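Varside Garment Care: Folding and Packing FAQ

Which shirts does this page cover?
Short-sleeved cotton T-shirts, adult sizes. Long sleeves and knitwear are covered on the Gratance page.

What surface should I use?
A flat, clean table at least 700 mm deep. Padded ironing boards let the fabric sink and the creases drift.

In what order are the folds made?
Lay the shirt with the neckline away from you and smooth it toward the hem. Bring one side in, lay the sleeve back over the folded panel, then repeat on the other side. Fold the hem up last.
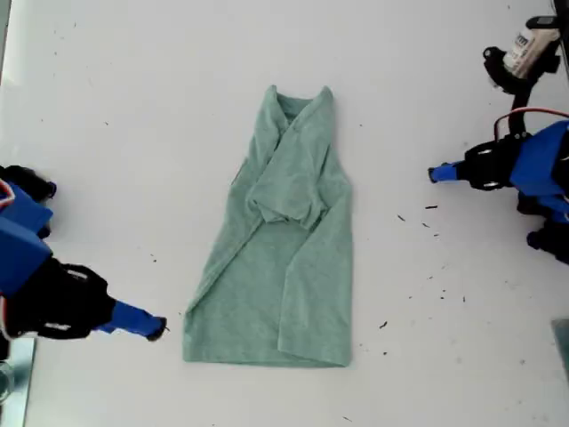 T-shirt partially folded, neckline at top, left sleeve section brought inward.

The sleeve has bunched up in the middle. Do I need to start over?
No. Open that side only, flatten the sleeve and fold it again. A thick bundle near the center will make the finished stack lean.

How wide should the folded shirt be?
212 mm for the Corora drawer insert. A variation of about 2 mm is acceptable.

Can I fold straight from the dryer?
Let the shirt cool first. Warm cotton takes a hard crease wherever it is pressed.

Does this apply to 100 percent cotton only?
Blends fold the same way but spring back more. Press each fold with the flat of the hand.

Maintained by Renji Wada. Last revised 12th December.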